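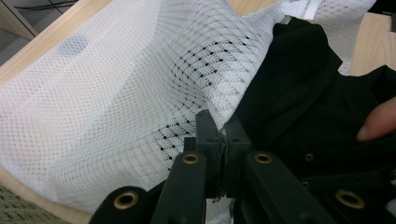

Pellwood Textile Care Room
Sorting and Folding Table: Inspection Checklist with Comments
Period: December
Previous check: November
Form prepared for the Fleltton site. The Plistach site uses the same form with a separate comment sheet.

Scope

This checklist covers the sorting table, the floor within reach of it, and the textiles handled on it: net curtains, mesh covers, sheer panels and dark garments. Washing machines and dryers are on a separate form. Ratings are OK, Minor, Action or N/A. An Action item must have a comment.

Section 1. Table surface

1.1 Top free of splinters, raised grain and chips
Rating: OK
Comment: Checked by drawing a nylon stocking over the whole top in both directions. No snags. The light wood finish is sound.

1.2 Edges and corners smooth
Rating: Minor
Comment: Front right corner has a rough spot on the underside. It does not touch cloth in normal use, but it can catch a net panel that is pulled off the table at that corner. Sand with 400 grit and wipe down. Lift panels off; do not drag them.

1.3 Top clean, no dye transfer or residue
Rating: OK
Comment: White cloth test, dry and then damp. No color on either cloth.

1.4 Table stable under load
Rating: OK
Comment: Leg bolts tightened at the last check and have not moved.

1.5 Working height
Rating: OK
Comment: 86 cm from floor to top. Unchanged. Staff who find this low for long folding jobs should use the block set in the Stevens cabinet. All legs must be raised together.

Section 2. Floor and cables

2.1 Cables kept out of the walking path
Rating: Action
Comment: A thin black cable lies across the gray floor near the table. It needs a floor cover or a route along the wall. A trailing net panel hides a cable completely, and a person carrying an armful of cloth cannot see their feet. Keep panels on the table until the cable has been dealt with.

2.2 Floor dry and free of lint
Rating: Minor
Comment: Lint under the table at the wall side. Sweep at the end of each shift. Lint on a smooth floor is a slip hazard even in small amounts.

2.3 Clear space on the working side
Rating: OK
Comment: 119 cm measured at the narrowest point, with the cart parked in its bay. With the cart left out, the space is not acceptable.

2.4 No cloth hanging to floor level
Rating: OK
Comment: None at the time of the floor check.

Section 3. Net and mesh textiles

3.1 Mesh checked for pulls, holes and broken threads
Rating: OK
Comment: Diamond netting must be checked in a single layer. Where layers overlap, the threads produce a wavy line pattern that looks like distortion and can also hide a real pull. Open the fold before rating it.

3.2 Denser woven bands intact
Rating: OK
Comment: The diagonal bands on the white mesh are thicker than the ground net and take most of the strain when the piece is lifted. Look for threads parting along the side of a band. The zigzag direction is part of the weave and is not to be reported as skew.

3.3 Woven dots distinguished from stains
Rating: OK
Comment: The white mesh has small black dots woven in, set in slanted rows and grouped in clusters. These have been written up as mildew on earlier forms. Woven dots keep to their rows and are the same on both faces. Mildew has no row, and its edge is soft. Do not spot-treat the dots.

3.4 Nothing trapped under or inside the net
Rating: Minor
Comment: A bluish-gray patch shows through the white netting on one side. A darker area under a sheer cloth has to be looked at from beneath before folding. Lift the net, remove any item found, and enter it on the sorting sheet. Pins and clips go in the lidded tin.

3.5 Net free of sharp folds and pinch points
Rating: Minor
Comment: The net is pinched where it meets the dark garment. Release by hand from both sides. Pulling on one side only will stretch the mesh, and a stretched diamond does not recover fully in the wash.

Section 4. Dark garments

4.1 Dark items kept apart from white items
Rating: Action
Comment: Black garment heaped directly against the white mesh. Lint moves from light to dark and loose dye moves from dark to light. A dry garment is low risk, a damp one is not, and the table should be run on the same rule for both. Dark items go to the right-hand bin until the white work is folded and off the table.

4.2 Closures checked
Rating: N/A
Comment: Not assessed while heaped. Spread the garment and check for zippers, hooks and open buttons before it comes near any net. Metal closures are the main cause of pulls recorded at both sites.

4.3 Collars and seams checked for wear
Rating: N/A
Comment: As 4.2. Collars and long seams to be viewed flat, under the lamp.

4.4 Surface sheen
Rating: Minor
Comment: Slight sheen on the raised folds. This may be the fabric itself or may come from pressing. Compare with the inside of the hem. If the inside is matte, use a pressing cloth from now on.

Section 5. Loose items on the table

5.1 Table cleared of items not being worked on
Rating: Action
Comment: Crumpled white textured material partly behind the black garment. Not established whether it is paper or fabric. Identify before clearing. If paper, discard. Paper that goes into a wash load breaks up and leaves fibers in netting that take a long time to pick out. If fabric, sort with whites.

5.2 Scissors and seam rippers stored
Rating: OK
Comment: All in the drawer, blades closed or capped.

5.3 Spray bottles labeled
Rating: OK
Comment: Labels legible. The stain remover label is starting to lift at one corner and should be taped.

Section 6. Handling

6.1 Rings, bracelets and watches removed before handling net
Rating: OK
Comment: Tray is by the door.

6.2 Lifting
Rating: OK
Comment: Dry net is light. Wet net is not. Limit is 5 kg of wet cloth per lift from the basin to the table. Use the cart above that.

6.3 Folding sequence
Rating: Minor
Comment: Sequence card is missing from the wall. Until it is replaced: spread flat, check single layer, square the corners, fold lengthwise, then roll onto a tube. Sheer panels are not to be left in a loose pile at the end of a shift.

Actions carried forward

2.1 Reroute or cover the cable. Open.
4.1 Separate dark and white work. Close out when the right-hand bin is in use.
5.1 Identify and remove the loose white material. Same shift.
1.2 Sand the corner. Before the next check.
6.3 Replace the sequence card. Copy available from Plistach.

Items rated N/A are to be rated at the next check. Keep this form with the table log.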